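Bench notebook, Clerngate room
Mar 23, 2021

Setting up the kitchen corner, continued

Carrying on from the last entry, which ended with me promising to have the corner "basically done." It is basically not done. The table is up, the cloth is on, and the rest of the room still looks like a place where furniture comes to wait for other furniture.

The cloth first, as it took the longest for the least. Red-and-white check, chosen because the Cusi list says "domestic, cheerful" and this was the most cheerful thing in the store at a price I was willing to defend. It came folded into a small hard square and kept the creases. I ironed half of it on the desk, scorched nothing, and then turned it so the ironed half faces the door. Anyone coming in from the other side will have to form their own opinion.

Table legs: thin black metal, fine on paper, a bit lively in practice. One of them needed a quarter turn on the foot. It still rocks if you lean on the corner, so don't lean on the corner. I put this on a sticky note and the sticky note fell off.

Produce

The Bidura order arrived with 17 items, which matches the sheet, although the sheet and I have different ideas of what a "medium" eggplant is. The one that came is long and narrow and has a good deal of presence. It does not sit on the small round plate at all. It bridges it, like a canoe on a roof rack, and goes over the edge at the first nudge. The white oval plate takes it if you lay it at a slant. I tried it straight and prefer the slant, partly for looks and partly so there's some rim left to get hold of.

Weighed the rest while I was at it. The two squashes came to 113 and 103 grams, so whoever wrote "squash" on the order meant the kind for dolls. They're in the fridge bin with the peppers. Please do not eat the peppers. Last time the explanation was that they looked abandoned.

I've been doing the plate work down on the planks, and the long plate has the eggplant on it there now, in front of the checked table.

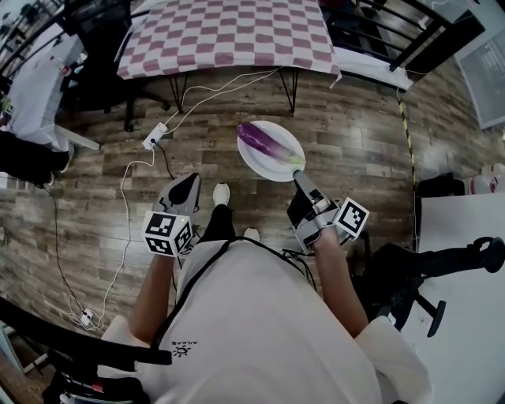

Floor and cables

The power strip is the weak point of this whole room. It lives on the floor near the table because the only outlet that behaves is on that side, and everything white and trailing goes to it. I had a plan to run the long white cable along the wall. The cable is not long enough for the plan. It's long enough to cross the floor in a lazy curve, so that's what it does.

Options, in the order I'll probably fail to do them:

Longer lead from the Wekine cupboard, if there is one that hasn't been lent out.
Tape the cable down. We own plenty of tape and it's all the kind that leaves a stripe.
Move the table closer to the outlet and lose the space where the office chair goes.

The third is tempting. The mesh chair mostly gets pushed out of the way and then rolled back by whoever needs to sit and think about cables.

The white desk also wants clearing. It has collected small things, as desks do, and I've stopped being able to tell which ones are ours. Going to put the lot in a shoebox, label it July, and throw out whatever is still in there when July comes.

To do

Iron the other half of the cloth — or turn it again.
Felt pad under the bad leg.
A second oval plate. The supply shelf has bowls for an army and one plate that fits a long vegetable.
Reorder squash, human size, and write the weight on the sheet this time.
Swap the eggplant when it goes soft. The last one was kept past any reasonable point and got its own smell.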